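Last updated: 15/07/2020

I had been meaning to get out to the Kemness open day for years, and this summer I finally put my name down, drove the whole way with the windows open and still arrived early enough to have two cups of coffee before the doors were unlocked. The Pelupessy workshop takes up the ground floor of an old building behind the station, and they let us in 15 at a time, so there was plenty of room to look around and ask silly questions (I asked several).

We started with the remote control room. You sit down, take hold of two handles, and an arm on the far side of the glass copies whatever you do. I managed to knock over a stack of cups and then, on my second try, to lift one — I was far too pleased with myself!

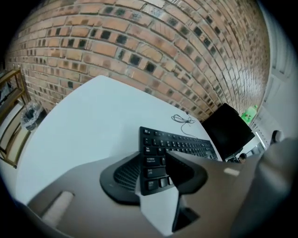
My favorite part was the hand-held gripper, the one you carry around yourself to show a robot how a job is done. They call theirs the Ploren, and the idea is that you do an ordinary chore with it over and over until there are enough examples to learn from. The task at the brick-wall end was desk work, with a black keyboard on a white table, its near corner between the jaws and its cable running off to a little coil at the back. I would never have thought of a keyboard as an awkward thing to handle, but it is long and flat and it comes with a tail. Our guide said they aim for 2000 examples of a task, and that 30 in a row is plenty before your wrist wants a rest.

Lunch was soup and very good bread. I'm told the Prokberg site opens its doors next June, and I've already asked to be put on the list.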